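트레델 미니 소파, 크림 베이지

작은 방 하나를 꾸미다 보면 마지막까지 고민하게 되는 것이 소파인 것 같아요. 침대나 책장은 어떻게든 자리를 잡는데, 소파는 조금만 각이 져도 차가워 보이고 조금만 푹신해 보여도 옆 가구들과 따로 놀더라고요. 트레델 미니 소파는 그런 고민을 오래 하던 끝에 뉘고르 시리즈의 두 번째 소파로 나온 제품입니다. 인형의 집이나 미니어처 룸박스에 두고 쓰시는 장식용 가구예요.

디자인은 폴케 그뢴리 씨가 맡았습니다. 처음 보내 주신 스케치는 팔걸이도 등받이도 훨씬 얇았는데, 저희 쪽에서 조금만 더 도톰하게 해 달라고 졸랐고(정말 여러 번 졸랐습니다!) 그렇게 몇 차례 편지가 오간 뒤에 지금의 네모반듯하면서도 모서리가 둥근 모양이 되었어요. 패턴과 봉제는 엘사 솔베르그 씨가 보아 주셨고요. 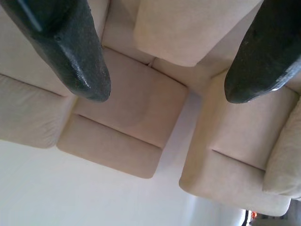 트레델 미니 소파의 좌석과 앞쪽 볼스터. 은은한 직조감이 있는 크림 톤 원단입니다.

원단 이야기를 조금 더 드리고 싶어요. 크림색이라고 적어 두었지만 빛에 따라 연한 살구색에 가깝게 보이기도 하고, 좌석 윗면은 등받이보다 살짝 분홍빛이 돌아 보일 때도 있습니다. 새하얀 소파를 기대하신 분께는 조금 따뜻하게 느껴질 수 있으니, 흰 벽지보다는 나무색 바닥이나 연한 회색 러그와 함께 두어 보시길 권해 드려요. 저희 작업실에서는 프루난리 플로어 램프를 옆에 세워 두었는데 저녁 불빛에 참 잘 어울립니다.

좌석과 앞 볼스터 사이의 봉제선은 또렷하게 살렸습니다. 등받이는 좌석보다 높이 올라오고 아래쪽 가장자리를 둥글려서, 작은 쿠션을 기대 놓으면 그 모양이 참 예뻐요. 등받이 겉면에 잔잔한 주름이 보이는 것은 원단의 자연스러운 모습이니 일부러 잡아당겨 펴지 않으셔도 됩니다.

제품 안내
품명: 트레델 미니 소파
품번: 1729
색상: 크림 베이지
용도: 인형의 집, 미니어처 룸박스 장식
구성: 소파 본체 (쿠션과 소품은 별도)
주문 수량: 한 분당 최대 9개

관리 방법
먼지는 마른 붓으로 결을 따라 가볍게 털어 주세요. 얼룩이 생기면 물을 꼭 짠 면봉으로 톡톡 두드린 다음 그늘에서 말리시면 됩니다. 물에 담그는 세탁은 피해 주시고, 햇볕이 오래 드는 창가에서는 가끔 방향을 돌려 놓아 주세요.

배송과 재입고
11월 23일부터 주문하신 순서대로 발송합니다. 이번 수량이 모두 나가면 다음 입고는 2월이에요. 선물 포장은 플루사르 포장지로 해 드리고 있으니 주문서 메모란에 ‘선물’이라고만 적어 주세요. 다른 가구와 어울릴지 궁금하시면 방 사진을 문의 게시판에 올려 주셔도 좋습니다. 저희도 구경하는 걸 무척 좋아해서, 답변이 조금 길어질 수 있어요.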